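# Show it by hand first

Most people who set out to teach a robot a household job begin with the robot. I think they should begin with a pair of grippers they can hold, a table and a bin.
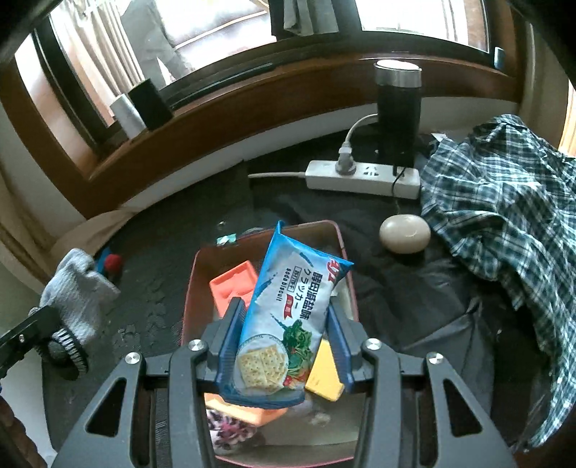 Osian Wogan disagrees, and wrote to me on Monday to say that a demonstration given without the arm is only half a demonstration, as a person's wrist will go places the arm's never can. He would sooner sit at the remote control and put up with the delay.

He has a point about the wrist. At Drarnport we recorded 100 hand-held demonstrations in February, and 17 had to be thrown out when we checked them against what the arm could reach. Most of those were mine. I turn my hand over when I let go of things, and I had never noticed.

I still prefer the hand-held way. Working by remote control, people go slowly and pick the easy objects. They stop squeezing a bag of crackers halfway and think about it. With a gripper in the hand they feel the bag give, and they ease off. The recording keeps the small corrections that come from that, and those are what I want the robot to learn. Our remote sessions on the Grutby arm took most of an afternoon to reach the number we managed by hand before lunch.

There is also the matter of where the work gets done. A remote rig stays in the lab, where the tables are clear. Hand-held grippers fit in a rucksack and can be used in a room with clothes on the table and cables lying about. A robot that has only been shown clear tables will have trouble in most homes.

Mujić argued in Olten that we should mix the two: collect widely by hand, then add a small set by remote control on the arm itself. I tried it with 2 operators. The arm's reaching errors did drop, though I would not build a case on one try.

My quarrel is with the order. Teams buy the arm, spend months on the remote rig, and only then ask what the job looks like when a person does it. That question costs very little to ask at the start. Osian says he will send me his own recordings, and I will run both sets through the same check.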